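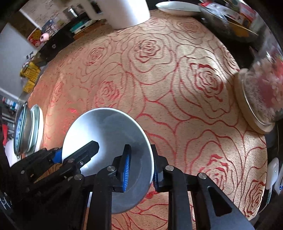
Table clearing with the Pellix hand-held gripper. White bowl, held by the rim.

Home testers wanted, Pellix gripper kit

Reltidex is looking for people to try the Pellix kit at home. Paid, part time, your own hours. Starts as soon as we fill the spots.

What it is: a two-finger gripper you hold and squeeze, with a camera on it. You do ordinary chores with it, it records, recordings go to train home robots. We sell the kit to labs, and before the next version ships we want it used in real kitchens and dining rooms by people who didn't build it.

What you'd do
- 6 sessions a week, any day, any time before 10 pm
- Clear a table, set a table, put dishes away, that kind of thing. Your dishes, your table. Plates, bowls, jars, boxes all good. Please no knives and nothing you'd cry over.
- Fill out the short form after each one. Grip slipped? Hand tired? Blue pads peeling? Tell us. Complaints are what we're paying for.
- Upload over wifi. Takes a while on slow connections, leave it overnight

Pay: $500 for the full run, half at the midpoint and half when the kit comes back. Parts and shipping on us. If a pad wears out we mail new ones, don't glue it.

Who
- 18 or over, living in Pavholm or close enough to drive to the Rowbotham Street office for pickup
- A table that seats at least two. Round, square, doesn't matter. Leave the tablecloth on if you normally have one, we want patterns and clutter.
- Either hand fine. Kit weighs more than 800 grams so if you have wrist trouble this probably isnt the job for you, sorry
- No tech background needed. There's a training visit at the office, paid seperately.

Housemates have to be OK with it. Faces, mail, and screens should be out of view before you press record. If something slips through, flag it on the form and we delete the clip.

We have 11 kits to hand out. March testers can apply again, say so in the first line.

To apply: send your name, zip code, which hand you use, and one photo of the table you'd work at, to the Reltidex front desk or through the contact form on this site. Subject line PELLIX HOME. Closes Friday, April 7, 2023. No calls please, we're in the workshop most of the day and won't hear the phone.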